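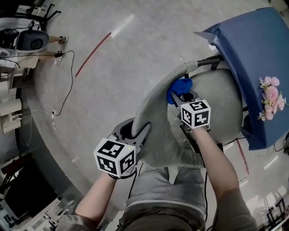
说明书的黄昏

上个月我买了一只电热水壶,牌子叫Costano。盒子里除了壶,只有一张名片大小的硬纸,上面印着一个二维码和一句“欢迎加入Costano大家庭”。我年近五十,已经有一个家庭了,暂时没有加入第二个的打算,我只想知道这壶的最低水位在哪里。

扫码以后要下载应用,下载以后要注册,注册以后要同意隐私政策。隐私政策长达24页。也就是说,一家公司完全有能力写出24页的文字,只是不肯把其中任何一页用来讲怎么烧水。

我小时候,家里的说明书都收在五斗柜最下面的抽屉里,和存折、粮本、一把不知道开哪里的钥匙放在一起。父亲读说明书的态度近乎读家信,买回一台电风扇,先泡茶,再戴眼镜,从“敬告用户”读起,一直读到线路图。线路图他是看不懂的,但也要看,看完点点头,好像对厂里的工作基本满意。那时的说明书写得也值得一读,句子有主语有谓语,偶尔还流露出一点作者的脾气。我记得有一本缝纫机的说明书写道:“断线多因性急。”我母亲不承认这句话与她有关。

后来说明书开始变厚,厚到有11种语言,中文夹在当中,要翻很久。厚不等于详细,因为前面一大半是安全警告:勿将本产品置于浴缸,勿将本产品用于烘干宠物。我总疑心每一条警告背后都有一位真实的用户和一场真实的官司,读起来倒有几分短篇小说集的意思,可惜都只写了结尾。

再后来是图画时代。文字全部撤走,换上一个没有五官的小人,他先对着一堆木板皱眉(没有五官,皱眉是我替他加的),然后打电话,然后微笑。我装过一个叫Aubert的书架,图上第三步的螺丝和第七步的螺丝画得一模一样,袋子里的却一长一短。我把它们装反了,书架至今向左微微欠身,像是在听隔壁说话。

我的朋友Tài Khúc做了多年技术翻译,专译各种家用电器。他告诉我,从前一本洗碗机手册给他10天,还可以打电话去问工程师,某个词到底指滤网还是指滤网的盖子。现在客户发来的是一张表格,每格不超过两行,没有上下文。有一格只写着一个英文词“Close”,他问这是“关闭”还是“靠近”,对方回复说请译得通用一些。他译成了“合适地接近关闭”,居然通过了。我问他良心是否安稳,他说反正没有人读。

我对“没有人读”这个说法一直不大服气。厂商说用户不读,所以不写;用户说写得没法读,所以不读。双方各执一词,中间坐着一只闪红灯的热水壶。它闪两下和闪三下当然意思不同,可是知道其中区别的人,恐怕早就调去写隐私政策了。

年轻的同事劝我看视频。视频当然有,主持人先花一分钟问候大家,再花一分钟请大家关注,然后以极快的速度把我要看的那个动作做完,手还挡着镜头。我倒回去看,又碰上广告。纸上的一句话,眼睛扫过去不过两秒,停电也能读,手上沾着面粉也能用胳膊肘翻页。视频不能用胳膊肘倒退,我试过,结果给一条卖床垫的广告点了赞。

也有人说,好的东西本来就不需要说明书,拿起来就会用。这话设计师尤其爱讲。筷子确实没有说明书,但筷子有我祖母,她站在我背后讲解了好几年,必要时辅以敲打。所谓“一看就会”,多半是有人早就替厂家教过了,而且没有收费。如今祖母们也在问我,电视机怎么调回原来那个台。她们不是笨,是那个台原先有一个按钮,现在要经过三层菜单,菜单每次更新又换一个地方。

我还保存着一本Flurnov收音机的说明书,机器早坏了,书舍不得扔。最后一页留了半页空白,上面印着“用户笔记”四个字,下面画着横线。父亲在那里用铅笔记了几个电台的位置,还记了一句“左边旋钮不要拧到底”。这半页空白我觉得很体面:写书的人知道自己没有写全,把笔递了过来。

至于那只热水壶,我最后还是装了应用。最低水位在“探索”栏目下面的“灵感”里,排在一篇养生茶食谱之后。应用还提醒我,星期五之前完善个人资料,可以领取优惠券,再买一只壶时使用。

我用铅笔把最低水位写在了那张硬纸的背面,放进了抽屉。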